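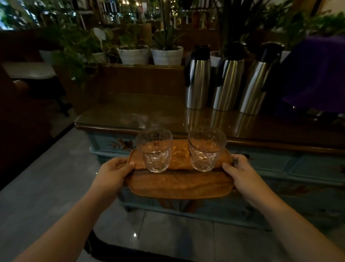
Carthorpe Guest House Opens Self-Service Drinks Station for Residents and Visitors

LERNNESS, June – Carthorpe, the residential guest house and meeting center in Lernness, announced today that its new self-service drinks station is open to overnight guests, day visitors and meeting groups. The station is located in the ground floor sitting room and is available from 6:30 a.m. to 10 p.m.

The service replaces the staffed counter in the east hallway, which closed at the end of the spring season. Guests had asked for access to hot drinks early in the morning and later in the evening, when the counter was not open. In a survey of 189 guests completed before the change, longer hours were the most frequent request, followed by more seating close to the drinks.

Stainless steel airpots are set out on a long, low painted cabinet with a dark wooden top. The cabinet is pale blue, with painted floral decoration on the front, and was chosen to suit the older furniture already in the sitting room. Glass tumblers are provided for cold drinks, and wooden serving trays are available to guests who wish to carry glasses to a table or to the adjoining reading room.

"Many of our guests are up well before breakfast, and others come back to the house after dinner," Carthorpe said in a statement. "They should be able to pour a drink and sit down without having to look for a member of staff. The sitting room is the natural place for that."

Airpots are refilled at 6:30 a.m., 11 a.m., 3 p.m. and 7 p.m. Coffee, black tea and hot water are offered at every refill. Decaffeinated coffee is available on request at the front desk. Milk, oat milk and sugar are kept on the side table next to the reading room door.

Tableware for the station is supplied by Okonkwo, a Lernness housewares firm that has worked with the guest house for 3 years. The agreement covers the replacement of chipped or broken glasses during the season, as well as trays for the sitting room and the bedrooms. Glasses are washed in the main kitchen and returned to the station after each meal service.

Guests are asked to observe the following arrangements:

Return used glasses and trays to the rack beside the kitchen door.
Use a tray when carrying more than one glass on the stairs.
Keep drinks out of the map room, where older papers are on display.
Report spills on the cabinet top or the floor to the front desk.

There is no charge for overnight guests. Day visitors may use the station with a drinks pass, sold at the front desk and valid until closing on the day of purchase. Meeting groups using the Silow Room will find the cost included in the room rate, and may ask for a separate set of airpots to be placed inside the room. Requests should be made by noon on the day before the meeting.

The drinks station is part of a wider program of work on the ground floor. New reading lamps were fitted in the spring, and the window seats in the Silow Room are to be reupholstered before the fall season. The sitting room will remain open while that work is carried out.

About Carthorpe

Carthorpe is a guest house and meeting center in Lernness. It offers overnight rooms, a dining room, a reading room and meeting space for small groups, and is open throughout the year.

Press inquiries: Carthorpe front desk, Lernness, extension 1424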